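Session 2: setting up a desk you can work at

Right, on to storage. I spent years with a desk from Godetti that had no shelves at all, and everything I owned lived in heaps on the floor (I still miss the desk, not the heaps!). So my first rule is dull but it works: books you use weekly stay within reach, the rest go up.

Look at how little is out, and where the books have ended up. White desk, red brick wall, a red book on the desktop in both. 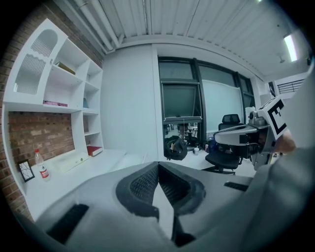
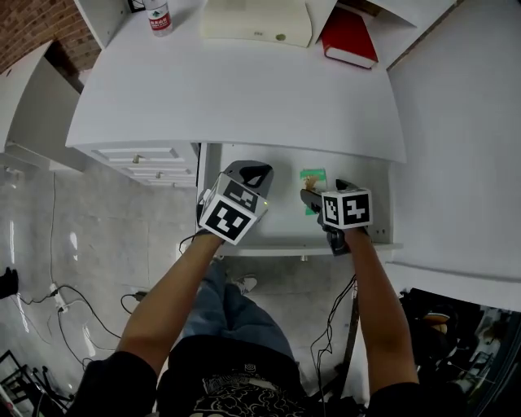

For next time, clear your own desk completely and put back 13 things at most. Pens count as one, I'm not a monster. Write down what didn't make it and where it went, and bring the list along. We'll start with drawers, then cables, and if there's time I'll show you the Penari label sheets I keep going on about.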